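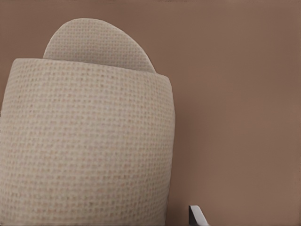
**Buying a second gripper, or more simulation time?**

**gcolombo** · May 30, 2023

We have money for one thing before October. Either a second soft-finger gripper from Griser, or 152 hours of simulation on the Flokance plan. Our work is all fabric goods at the Tritildale site, mostly pale woven stuff. Which would you buy?

**packline_mo**

Gripper. We bought hours first and regretted it. Cloth in a simulator never folds the way ours does.

**M_Pastor**

I'd go the other way. A second gripper needs a mount, spare fingers and someone to set it up. Put those in the budget before you compare prices. Ours sat in its box for 7 weeks waiting for a bracket.

**packline_mo**

That's a planning problem, Montserrat. Order the bracket with the gripper.

**M_Pastor**

We did. It was the wrong one.

**tinsnips**

Does Griser still sell finger sets in packs of 3? If so, allow for two packs a year. Woven covers wear the tips down faster than card does.

**gcolombo**

Yes, still threes. I hadn't allowed for any. The Pascual arm is already paid for, so that leaves the mount and the fingers.

**packline_mo**

Still say gripper.

**M_Pastor**

Ask Flokance if they'll sell you 100 hours instead, and put the rest towards fingers.

**gcolombo**

Will ask them tomorrow and post the quote.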